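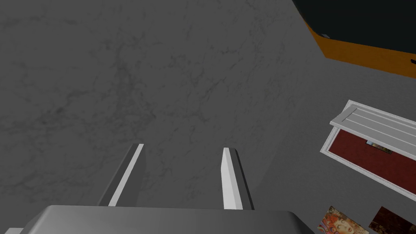 周五，晚上十一点多。泡面刚倒上水，趁这几分钟写两句，不然明天醒来又什么都不记得了。

今天一整天都在看机器人干家务，当然是模拟里的那种，房子是假的，地砖是假的，冰箱里估计也没有吃的（说到这个我更饿了）。Trestovden 给我们派的活儿说白了很简单：看片段，写这一步在干什么，再判断算不算做到位。排期表上这一批是 975 段，我手里分到 200 段，到下班看完了 61 段。Gun-woo 比我快得多，可他写的备注全是"手在地板上方"这种话，Ayantu 下午把他的退回去重写，他抱着杯子在茶水间叹气叹了半天，哈哈哈。

不过说真的，他那句话也没冤枉谁。好多片段里手就是在地板上方啊！低头往下看，一大片带纹路的灰地面，两根手指张得开开的，什么也没夹，东西全挤在右手边：一角镶着橙边的深色板子，一个白框红芯的物件，再往下还有两幅画。我盯着那幅橙红头发的人脸看了好久，颜色花花绿绿的，转来转去的花纹，还挺想要一张挂我床头。然后才想起来我是来干活的。

我写备注的时候卡住了。这一段该怎么写呢？要去拿那幅画吗？还是只是路过？单看一个瞬间真的看不出来，我最后写的是"手指张开，未接触物体"，老老实实的。Su-bin 路过瞄了一眼说你写得像验尸报告。谢谢你啊 Su-bin。

中午吃饭还为这个吵了一架，也不能叫吵，就是大家嘴里塞着饭、声音都有点大。Su-bin 觉得再过两三年，收拾屋子这种事就轮不到人了，她连不叠被子都有了理论依据。Parveen 不信。Parveen 以前在一家叫 Werari 的五金铺干过理货，她说你们别老想着客厅，你们想想货架最底下那一层，螺丝盒子压着胶带，胶带压着别人退回来的一把卷尺，卷尺还带着半截包装。人蹲下去看一眼就知道先动哪个，机器呢？

我夹在中间两边都点头。我家里那个抽屉，就是装充电线的那个，连我自己都不敢拉开。

## 捏东西这件事

以前我一直以为难的是"聪明"，就是认得出这是杯子那是碗，知道碗要放橱柜里。看了这么多天，我现在觉得手才是最让人揪心的。手伸过去的时候差一点点就偏了，夹得太靠边东西会转，底下还有台面等着磕你。人拿东西的时候哪里想过这些呀，我刚才一边看手机一边撕调料包，撕完了才意识到自己撕了。

下午有一段我来回看了好多遍。一个橙色的圆柱，正好端端正正冲着镜头，像个圆片，边上还一棱一棱的，后面竖着个黑色长方块。左边那根大手指又宽又近，几乎把三分之一的地方都占了，右边那根矮矮的，带一道竖槽。圆片就在中间，看样子是夹住了。

我写了"疑似夹持"，Ayantu 在旁边问我为什么要加"疑似"。我说因为我只看见它在两根手指中间，我又看不见有没有使上劲。她想了想，让我留着。这是今天我唯一一次小小的胜利，得记下来！

至于那个橙色的到底是什么，我们猜了一圈。Gun-woo 说是瓶盖，Su-bin 说是蜡烛，我说是胡萝卜切片（当时是四点半，我没吃点心）。表里没有名称这一栏要求，所以最后就叫"橙色圆柱体"，多无聊的名字。

后来我自己拿护手霜的盖子试了一下。只用两根手指，食指和拇指，手腕不许动，把盖子从桌上拿起来放到显示器后面。拿起来没问题，放下去的时候盖子歪了，咕噜噜滚到 Gun-woo 椅子底下去了。我在他脚边爬着找的时候，Soo-ah 正好带着 Sketent 那边的人进来参观。就，很体面的一个下午。

Soo-ah 倒是没说什么，她还顺着讲下去了，说你们看我们的同事在做对照实验。我真的爱她。那边来的人问她，你们觉得这东西什么时候能进家里用，她回答得特别稳：看你让它干什么，把一样东西从这儿挪到那儿，跟让它把一间屋子收拾好，中间隔着好远的路呢。我当时头发上还有灰，蹲在地上点头。

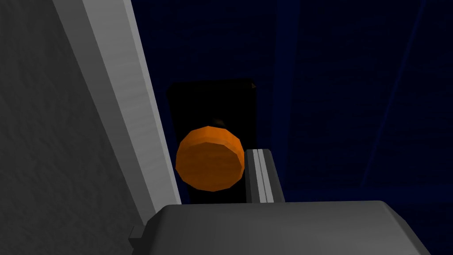 ## 门，我最服气的还是门

接着写，面都吃完了，汤也喝了，罪过罪过。

要说今天哪一类片段最让我改观，是门。你想啊，门这个东西又大又沉又会自己跑，你推它的时候它划一个弧，你得跟着它走，身子还要让开，脚下还有门槛。我小时候端着一锅汤用屁股顶门，那个动作现在想想简直是体操。我妈到现在还这么干，一手拎菜一手拿钥匙，脚后跟把门勾上，全程还在跟我讲隔壁家的事。

所以看见一台有两条胳膊的机器跟一扇大门待在一块儿的时候，我是有点肃然起敬的。深蓝色的门，开着，右边那只手贴在门的下缘，像在推，也像在抵着不让它动，左边那只手悬在过道中间。再往前看就是一条窄窄的走道，亮亮的大白地砖，左手边一长条棕色台子，上面搁着些像是吃的东西，一个浅蓝的小盒子，还有一张立着的白卡片似的玩意儿。尽头有台深灰的冰箱，侧面还搭着块黑布，跟毛巾一样。我看到那块布就笑了，谁家冰箱边上不搭块布啊，我家那块搭了都快成传家宝了。

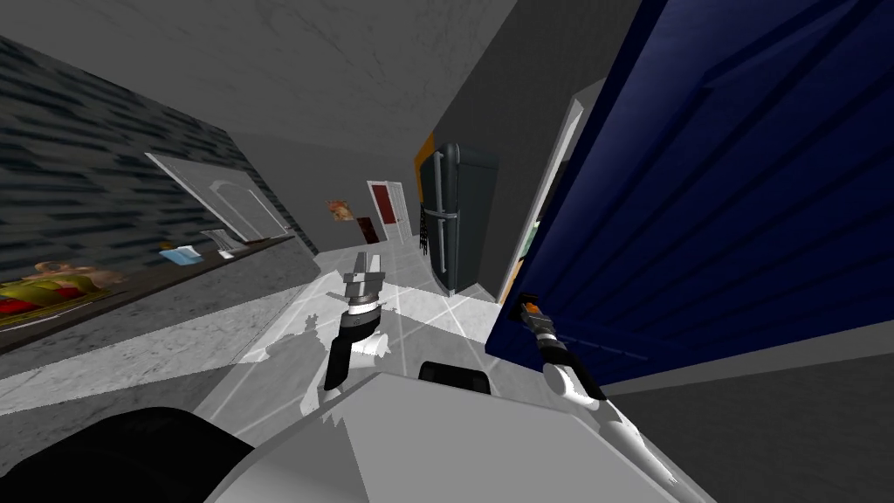 Parveen 看门的时候话最少，看完了来了一句，它空着一只手呢。我愣了一下才明白她的意思。人开门的时候另一只手基本都是有活儿的，拎着袋子，抱着孩子，举着手机。她说在铺子里推后仓的门，从来没有哪次是两只手都空着的，要是空着，老板就会问你怎么空着手过来。所以她给机器的评价是"像刚来上班的"。这个说法我喜欢，比我们表上那些分数好懂多了。

我跟她抬了个杠，我说刚来上班的也是会学会的呀，你第一天推门不也撞过？她说撞过，撞的还是老板。行吧。

还有一件事我想写下来，怕以后忘了。模拟里的家有个好处就是可以一遍一遍来，东西掉了重来，门夹了重来，没人心疼。真家里可不行，我那只蓝边碗摔了就是摔了，我到现在还留着一块碎片在窗台上，也不知道留着干嘛。Gun-woo 说练够了再进家门嘛，开车也是先在场地里练。道理是没错，可是我考驾照那会儿场地里也没有突然窜出来的猫，也没有我爸坐在副驾倒吸凉气。

## 我自己的小账

那我到底信谁？写到这儿我给自己理了一下，省得下周吃饭又两边点头。

- 拿起一样摆得清清楚楚的东西，再放到另一个宽敞的地方：我觉得行，或者很快就行，我愿意给它一个没装满的篮子试试。
- 推一扇门：看了今天的，我往"行"那边挪了一大步，条件是门别太重，手里别拿东西。
- 收我的充电线抽屉：不行。我也不行。
- Parveen 说的货架最底层：让她来当考官，我不敢替她打分。
- 叠被子：Su-bin 请你自己叠。

下班前 Ayantu 开了个很短的会，说返工的一共 43 段，里面有几段是我的，主要是我把"靠近"和"碰到"混着用了。唉，这个真的怪我，后半天眼睛花了，手指离东西还有一截，我心里已经替它抓起来了。看久了真的会这样，会替它使劲，会在椅子上跟着它歪身子。Su-bin 说我看片段的样子像我爸看球。

她还提醒我们备注里别写"它想"。我翻了翻我的，写了好多个"它想"。它想拿，它想推，它想绕过去。全都得改成看得见的动作，"手指朝上""贴着门下缘"什么的。改完读起来干巴巴的，不过确实老实多了，毕竟它想什么我哪儿知道，我连自己刚才为什么开第二包榨菜都不知道。

回家路上拐去 Havlíček 买了洗碗海绵（三个装，黄的，比上次贵），顺手用胳膊肘顶开了他们家那扇玻璃门，一手海绵一手伞，还挂着包。顶开的时候我停了一秒，心想哇我好厉害，然后后面的阿姨让我快点走。

碗还在水池里泡着呢。今天的一个，昨天的两个，还有那口我一直假装没看见的小锅。看了一天机器人收拾屋子，我自己的屋子是一点都没动，地上那件毛衣从周一躺到现在，姿势都没换过。我刚才试着用两根手指去夹它，夹起一只袖子，其余的还赖在地上，于是我就把袖子也放下了。

下周一先改返工的那几段，再从第 62 段接着看。记得带护手霜的盖子回来，它还在 Gun-woo 桌上。海绵拆一个出来，先洗锅，洗完就睡。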